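The bottle, the thumb, and three weeks of my life

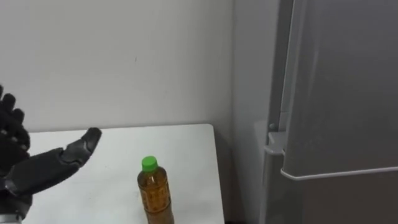
Issue No. 3

Okay so I promised in the last one that I'd finally write up the grasping stuff, and then January happened, and then I got a cold, and then the wrist calibration drifted and I had to redo half the runs. But I have numbers now! Real ones! So get a drink and settle in.

Quick recap if you skipped the last two posts (fair, the second one was mostly me complaining about cable ties). The hand comes at a drink bottle from the side and has to decide when to close. That sounds like the easy part, and for a year I treated it like the easy part. You plan a path, you get the palm next to the bottle, you close everything at once, done. Except on our setup the bottle goes over a lot. The thumb touches first, the fingers are still on their way, and for a tiny moment the thumb is just pushing.

The idea I've been testing comes from Dagný Steinarsdóttir, who gave a talk at the Grumitbridge workshop and mentioned it almost as a side note while she was looking for her next slide. She said her group had stopped treating "open" and "closed" as the two things a hand can be, and had started training on the gap between the thumb and the object as its own signal. You don't tell the policy where the bottle is in the room. You tell it how far the thumb has to go, as seen from the head camera, and you let the arm sort itself out around that. I wrote THUMB GAP on my hand in pen and then washed it off by accident, but it stuck in my head anyway.

So here's what I did. We already had 1,377 recorded reaches sitting on the Samach server from the fall, all teleoperated, all with plain household stuff as the target. I threw out every one where the operator paused in the middle (there were more than I'd like, and yes, some of them were mine). Then I relabeled what was left, so each moment carried a thumb gap in place of a target position. My little labeling script is called Timton and it is ugly and I love it. It does most of the work and then asks me to fix the ones it isn't sure of, which is how I spent a whole Tuesday clicking on thumbs.

Training was boring in a good way. Same network as before, same settings, same everything. I really wanted only one thing to change, because last time I changed two things and then couldn't tell you which one helped. (Neither, probably.)

Then 700 test reaches, split down the middle between the old policy and the new one, shuffled so I couldn't pick my favorite conditions without noticing. I counted a reach as good if the bottle ended up held and upright, and as bad for everything else, including the sad ones where the hand closes on air and looks very proud of itself.

The thumb gap policy won, and it wasn't close. The old one knocked bottles over more than twice as often. What surprised me more was how the reaches looked. The old policy comes in fast and then sort of flinches. The new one slows down early, lines the thumb up, and waits for the fingers to catch up before it commits. Nothing in the training told it to wait! I guess the human operators were all doing that without thinking, and the old labels were smearing it out.

Now the part where I calm down. It's a lot worse with see-through bottles. Tea is great, cola is great, water is a mess, and I think that's the gap estimate falling apart when the wall shows through the bottle. You can watch the number jump all over the place and the hand gets jittery to match. It also gets confused when the target is standing near something big and pale, like an appliance door, and the edge of the door gets picked as the thing to grab. I had a few reaches where the thumb was clearly heading for the fridge.

And it's one hand, one table, one room. I'd be a lot happier if somebody ran this on different hardware. The folks at Dalsgaard said they might try it on theirs once their lab move is over, and I've sent them the relabeling script with an apology in the comments at the top.

Next up I want to try two gaps, thumb and index finger, and see if the second one helps with the water bottles or just gives the policy one more thing to be wrong about. I also want to redo the comparison with half-full bottles, where the weight is all at the bottom and they tip differently. A couple of you asked whether it works on mugs. I haven't tried mugs. Handles scare me a little.

If you've done anything like this and your thumb estimates hold up on clear plastic, please email me. I will trade you a labeling script.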